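关于 Dikero
首页 / 关于我们 / 课程 / 上门服务 / 联系

我们是谁

Dikero 是一家做厨房整理的小公司。我们的工作范围很窄：台面、抽屉、吊柜，还有家里放茶、放零食、放调料的那个角落。卧室和衣柜我们不做，书房也不做。如果客人有这方面的需要，我们会介绍同行给他。

公司由 Eyvindur Vídalín 创办，这个页面的中文也是他写的。中文不是我的母语，我学了13年，写长句子的时候还是会慢下来，想一想词的先后。如果您读到一个奇怪的说法，请写信告诉我，我很愿意改正。以前有一位客人来信说，我把“收纳”和“收藏”用混了。她说得对，那一页后来改好了。

我在开始做这件事以前，是在一家叫 Grikach 的餐具店里工作。店里卖砧板、刀、木勺和各种盒子。客人买东西的时候很高兴，可是过一段时间他们会回来，说家里放不下了。我常常陪他们在纸上画自己的厨房，画水槽在哪里，画炉子在哪里，然后一起想砧板应该放在什么地方。画得多了，我就想把这个当作工作。

Grikach 的店主同意我每个星期二晚上用店后面的房间讲课。第一次课来了10个人，椅子不够，有两位站着听完。那一次我准备的内容太多，讲到抽屉的时候已经很晚了，所以抽屉部分只讲了一半。现在的课程把抽屉放在最前面。

我们的厨房

公司的练习厨房名字叫 Ambrose。这是原来房客留在门铃上的名字，我们搬进来以后没有换，后来大家都这样叫。上课、试用新的盒子、给课程做准备，都在这里进行。

Ambrose 的台面是白色的，有灰色的大理石纹。茶和零食放在台面上的木制抽屉收纳盒里。它的抽屉有金属滑轨，可以拉出来；茶包一包一包竖着放，客人不用翻就能看到是哪一种，STASH 的茶在比较前面的位置。旁边的黑色圆筒用来插木勺，后面还有一个蓝绿色的储物罐，盖子是方的。
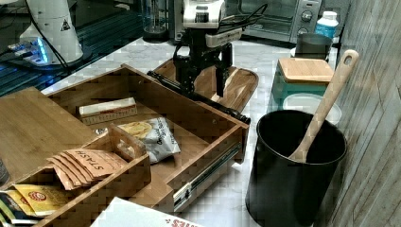
很多人问我们，茶包为什么不留在原来的纸盒里。我们并不反对纸盒。如果一家人只喝一种茶，纸盒很好，开一个口就可以。但是一个家里有四五种茶的时候，纸盒会叠起来，下面的那一盒慢慢就没有人喝了，直到过期。竖着放，种类就都在眼前。我们请客人先把家里的茶全部拿出来，按照喝的次数排一排，常喝的放在手容易拿到的一边，给客人喝的放在里面。很久不喝的，可以送人，也可以自己决定什么时候喝完。

零食也是一样的道理，不过零食的包装比较软，站不住。开了口的袋子，我们建议把空气压出去，卷起来，夹一个夹子，再平放进抽屉。抽屉不要装满。装满的抽屉在第一天很好看，到了第三天，新买的东西就会放到台面上去。我们的习惯是留出一只手的宽度。

零食和茶可以在同一个收纳盒里，中间要有分隔。味道很重的东西，例如海苔或者咖喱味的薯片，请放到别的地方。茶会吸味道，这一点我们自己吃过亏，有一批很好的乌龙茶后来喝起来像洋葱。

我们怎样看台面

台面是工作的地方。我们在课上会说，台面上的每一样东西都在付房租，它付的房租就是您每天用到它的次数。榨汁机一个月用一次，它付得太少，应该搬进柜子里。砧板每天都用，它可以住在台面上。

关于砧板，我们有比较具体的意见。请选一块稍微重一点的，切东西的时候它不会自己走动。边上有一圈浅槽的木砧板，切番茄、切熟肉的时候很方便，汁水会留在槽里，台面容易保持干净。这一圈槽也要认真洗，食物的碎屑喜欢留在转弯的地方，用一把软的小刷子就可以。洗好以后先擦，再竖起来晾，等两面都干了再放平。木砧板每隔一段时间要上一次油，我们用食品级的矿物油，晚上涂，早上擦掉多余的部分。

砧板和柜门之间的关系常常被忘记。有一位客人的砧板伸出台面一点点，她每次打开下面的柜子，头都会碰到。把砧板向里面移动一个手掌，问题就没有了。柜门的把手也请看一看。长条形的把手好拉，但是它会积油，特别是靠近炉子的那几个。擦台面的时候顺便擦把手，包括把手后面连接柜门的小柱子，这样一个星期做一次就够了。浅色带纹路的台面还有一个特点：灰色的纹路会把小水点和面包屑藏起来，眼睛看着干净，手摸上去才知道。所以我们擦完以后用手掌再走一遍。 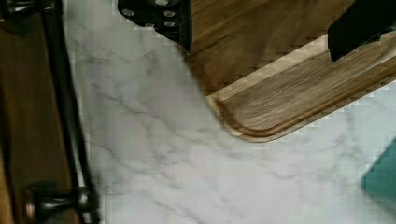

我们提供什么

上门整理。我们到您家里，先坐下来谈30分钟，不动手。我们会问谁做饭，谁洗碗，早饭是站着吃还是坐着吃，孩子自己拿零食还是大人给。谈完以后才打开柜子。东西留下还是送走，由您决定，我们不会替您扔任何东西。整理结束的时候，我们会留下一张手画的图，上面写着每一样东西的位置，您可以贴在柜门里面。如果您的家人不喜欢这张图，也可以不贴。

Sternelero 课程。这是我们的小班课，一共四次，在 Ambrose 上课。第一次讲抽屉，第二次讲台面，第三次讲吊柜和高处的东西，第四次每个人带自己家里厨房的图来，大家一起讨论。Sternelero 这个名字是从一个学生写错的词来的，我们觉得好听，就用了。课上有茶喝，杯子请自己带。

搬家前后的咨询。搬家以前，我们帮助您决定哪些东西先装箱，哪些最后装。我们自己的做法是，水壶、两个杯子、一把刀、一块小砧板和一卷厨房纸放在最后一个箱子里，到了新家最先打开。很多家庭在新家的第一个晚上找不到剪刀，所以剪刀也请放进去。

我们不卖收纳用品。客人有时候希望我们推荐品牌，我们会说尺寸和材料，请客人自己去选。买以前请量三个数：宽、深、高。深度请从抽屉或者柜子的里面量，不要量外面。

一个角落的例子

Ambrose 里有一个角落，学生们画图的时候最喜欢画它。墙上贴的是米色和灰色的石纹砖，台面在这里转弯。砧板斜着放在台面上。右边是木制的收纳盒，前面的抽屉用来放零食，抽屉外面有一张黑白的小标签。收纳盒的顶是平的，我们允许上面放几样东西：一个开口的小木盒，一个灰色带盖的小圆罐，一个蓝色的罐子。再多就不行了，这是我们的规定。厨房纸竖在黑色的架子上，要用的时候撕一张。 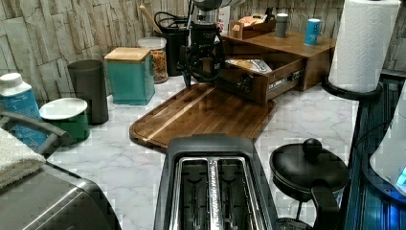
标签怎么写

标签这个题目看起来很小，在课上却讨论得最久。我们现在的意见是：字要少，写类别，不写品牌。“零食”可以，“某某牌海盐味薯片”不可以，因为下个星期买的也许是另外一种。标签贴在抽屉外面，高度一致。家里有小孩子的，可以画图代替字，让孩子自己画，他会记得很牢。有老人的家庭，字请写大一些。

有一些抽屉我们建议不要贴标签。每个家里都需要一个什么都可以放的抽屉，电池、橡皮筋、外卖的小包酱油，都在那里。我们叫它自由抽屉。一个家有一个自由抽屉是健康的，有三个的时候请给我们打电话。

和我们一起工作的人

现在 Dikero 的固定成员不多，除了我以外，上门整理由两位同事负责，预约和课程安排由一位同事在家里完成。我们都在厨房里长时间工作过，有人在面包店，有人在学校食堂。新同事来的时候，要先把自己家里的厨房画出来给大家看，不需要漂亮，需要真实。我自己的图上有一个柜子，写着“以后再说”，它现在还在那里。

我们说中文、英文和冰岛文。如果您觉得用中文写信比较舒服，请用中文，我会自己回复。回复可能慢一点，请您原谅，我写完以后习惯再查一遍词典。

来访和预约

Ambrose 每个星期二下午开放，您可以来看抽屉，拉开、关上都没有关系。一次最多请20位客人，人多的时候请在门口等一等。进门请按写着 Ambrose 的门铃，楼下没有 Dikero 的牌子。

上门整理请提前两个星期预约，十二月请再早一些。写信的时候，请告诉我们厨房的大小、住几个人，还有您最不满意的一个地方。照片可以附上，请不要先收拾。

联系我们 / 课程时间 / 常见问题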